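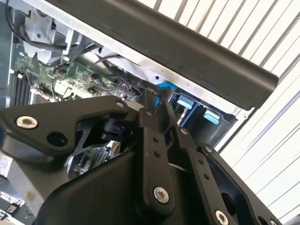
Why does popcorn pop?
Because there's a tiny drop of water hiding in every kernel. Heat it up enough and the water turns to steam, the steam pushes on the shell, and bang.

OK so that's the short version. Longer version coming up, for anyone who wants to know what goes on inside the pot.

What's in a kernel?
A popcorn kernel is a seed. You could plant it and a corn plant might grow. Three parts to it:
The hull. That's the hard shiny shell.
The starch. Packed tight inside, this is the food for the baby plant.
The germ. The baby plant itself, very very small.
And mixed in with the starch, the water. Not much! If the kernel has dried out too much it won't pop at all.

Getting hot
Water boils at 212 degrees Fahrenheit. But popcorn doesn't pop then. The hull is too strong and the steam can't get out. So it gets hotter. And hotter. The starch goes soft and gooey like jelly. Somewhere near 356 degrees the hull can't hold on any more and it splits. All the goo puffs out, cools down super fast and turns to foam. The white fluffy bit you eat? Starch foam.

Yes, foam. Tasty foam.

Why not regular corn?
Sweet corn, the kind you eat off the cob in July, has a softer, thinner hull. The steam leaks out befor it can build up. No bang. Just hot corn.

Two shapes
Popcorn makers have names for these. Butterfly popcorn has wings sticking out all over, and it's the kind you usually get at the movies. Mushroom popcorn is round like a ball. Good for caramel corn, the wings don't snap off when you stir it.

What about the ones at the bottom?
Some call them old maids. They didn't pop. Maybe too dry, maybe a little crack in the hull so the steam got out. Don't bite them, they're hard on your teeth.

Try it (get a grown-up for the hot part)
You need a big pot with a lid, a spoon of oil and some kernels. We used a bag of Prilden yellow, any kind works.
1. Oil in the pot, then 4 kernels. Lid on. Medium heat.
2. Wait. When those pop, take the pot off the heat and add enough kernels to cover the bottom, one layer.
3. Lid back on, back on the heat. Grown-up shakes the pot.
4. Listen. Slow pops, then lots, then slow again. When you can say "pop pop popcorn" between pops, turn off the heat.
Open the lid away from your face, the steam is hot.

Want to make it an experiment? Count out 70 kernels from a new bag and 70 that have been left in an open bowl for 7 days. Pop them seperately. Count the ones that didn't pop in each batch and write it down. Which batch did better? Was it what you guessed?

Then eat the results. Salt first.

Next time on the Clutamer kids' kitchen page: why bread has holes in it.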